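3. Household Textiles with Printed Patterns

3.1 Scope and terms

This section covers printed textiles in daily use at home: tablecloths, bed covers, cushion covers, curtains and kitchen towels. Woven patterns such as damask and plain stripes made with dyed yarn were left out, because their color sits in the yarn and changes in a different way. We use the word "print" for any pattern put on the cloth after weaving, whatever the method. Single-color prints on a white or off-white ground were the most common type in the homes we studied, and blue was the most common color among them (Figure 2).
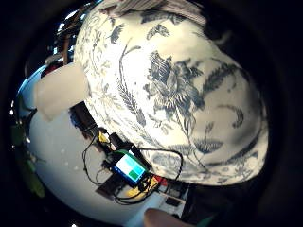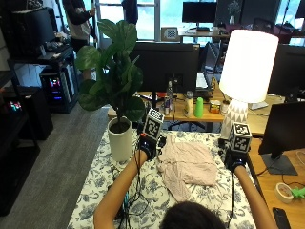 Figure 2. White cloth with a dark blue print of plant motifs.

Why do people keep a printed tablecloth after the color has faded?

Most respondents kept a faded cloth because it still did its job, and many said they liked the softer color or had grown used to it. Holes, stains and torn hems were far more common reasons for throwing a cloth out.

3.2 Sample

The study followed 200 households in two towns, Birkholm and Trodach, over 12 months beginning in January. Households were recruited through notices in libraries and grocery stores. Each one filled out an entry form listing every printed textile in use, where it was kept, how it had been acquired and, where known, when. The forms gave a starting list of 3,611 items. Items in long-term storage were listed separately and are not part of the results below.

The two towns differ in ways that matter for laundry. Birkholm has hard water and mostly older apartment buildings with shared laundry rooms. Trodach has soft water, and most homes there have their own machine and a yard or balcony for drying. We did not try to match households by income or age across the towns, and differences between them should be read with that in mind.

3.3 Washing records

Households kept a laundry diary. For each wash they wrote down the items, the temperature setting, the product used and the drying method. Diaries were collected every month. Where a diary was missing or plainly incomplete, we asked for it once more and then treated that month as blank. Blank months were more common in summer.

A smaller group in each town was given the same unscented liquid detergent, Jallix, for the whole period. The remaining households used whatever they normally bought. The purpose was to see how much of the difference in fading could be put down to the product. In practice the diaries showed that many households in the second group changed products several times, often by price, so the comparison is weaker than we had planned.

Drying turned out to need finer categories than the diary offered. "Outdoors" was used both for a line in full sun and for a rack on a covered balcony. We added a question on shade partway through the study. Entries from before that point were coded as outdoors, unspecified, and were not used in the analysis of light exposure.

3.4 Judging color change

Color was judged at home visits by two members of the team, each working alone with a gray scale under a portable daylight lamp. Cloths were laid flat on a neutral gray board. We chose one spot in the darkest part of the print and one in the ground, and returned to the same two spots at later visits by means of a small thread mark in the hem. Where the two judges differed by more than half a step, both looked again, and the lighter of the two final grades was entered.

The ground needs attention as well as the print. A dark pattern can look faded when the white around it has yellowed or picked up loose dye, since the contrast between the two is lower. In the entry forms, respondents described both kinds of change as fading. We kept them apart in the grading but combined them when comparing our grades with what people said about their own cloths.

3.5 Findings

Most of the visible change in newer items took place within the first 10 washes. After that the grades moved slowly, and in many items no further change could be seen by the end of the study. Temperature had a clear effect on prints in red and black and a smaller one on blue. Sunlight mattered more than washing for curtains, as expected, and also for tablecloths that stayed on a table near a window. In several homes one end of the cloth was a full step lighter than the other. Turning the cloth from time to time evened this out, although few people did so on purpose.

Bed covers held their color better than tablecloths. They were washed less often and at lower temperatures, and many spent the day folded or under a second cover. Wear showed first along the folds and on the side facing the room — not in the middle, where the judges had placed their original color spots. Future work should grade the fold lines too.

Respondents' own opinions matched our grades only in part. Owners of older cloths tended to report less fading than we found, and owners of new ones reported more. A likely reason is that a new cloth is compared with its color in the store, while an older one has no clear starting point. Cloths received as gifts or passed down in the family were kept longest in both towns, with little regard to condition.

3.6 Limits

Fiber content was taken from labels, and a large share of the older items had none. These were entered as unknown. We also had no access to details of the dyes or print methods, which manufacturers seldom give on the label. A small follow-up is planned in Fajardo, where stronger sunlight and year-round outdoor drying should make it easier to separate the effect of light from the effect of washing. Diaries for that site will include the shade question from the start.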